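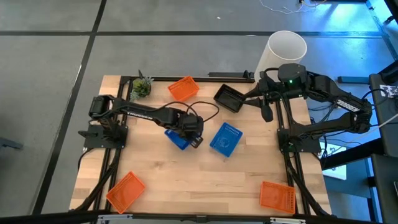

Zwei Roboterarme am Holztisch mit blauen und orangefarbenen Kunststoffkörben. Der rechte Greifer hält einen schwarzen Behälter.

29. Juni 2019
5 Kommentare | 926-mal geteilt

Körbe sortieren: Stand der Technik bei Haushalts- und Werkstattaufgaben

Das Umsetzen und Stapeln leerer Körbe gilt in der Intralogistik als Nebentätigkeit und taucht in kaum einer Kalkulation auf. Für einen Zweiarmaufbau ist die Aufgabe trotzdem anspruchsvoll. Perforierte Seitenwände liefern unruhige Tiefendaten, dünne Ränder geben unter Greifkraft nach, und schräg liegende Teile verlangen vor jedem Zugriff eine neue Lageschätzung.

Im Projekt Amico vergleicht Climow seit Februar zwei Steuerungsansätze. Notel arbeitet mit festen Greifpunkten je Korbtyp, Puma lernt die Bewegungen aus ferngesteuerten Vorführungen. Für Puma wurden bislang 4000 Vorführungen aufgezeichnet, die Auswertung stützt sich auf 1000 Versuche je Verfahren. Notel ist bei ausgerichteten Körben schneller und bricht ab, sobald ein Korb stark verdreht liegt. Puma kommt mit beliebigen Winkeln zurecht, greift aber gelegentlich zwei ineinandersteckende Körbe auf einmal und bemerkt den Fehler nicht.

Für den Haushalt reicht beides nicht. Wer einen Tisch abräumen lassen will, rechnet nicht mit einer bekannten Liste von Gegenständen, und eine Pflanze am Tischrand darf beim Ausholen nicht umfallen. In der Werkstatt sieht es günstiger aus: Korbtypen und Farben sind festgelegt, Taktzeiten bei leeren Behältern unkritisch. Offen bleibt die Kollisionsvermeidung im gemeinsamen Arbeitsraum beider Arme, die derzeit über großzügige Sperrzonen gelöst ist und entsprechend Zeit kostet.

Die nächste Versuchsreihe umfasst gefüllte Körbe bis 5 kg.

Teilen | Kommentare (5)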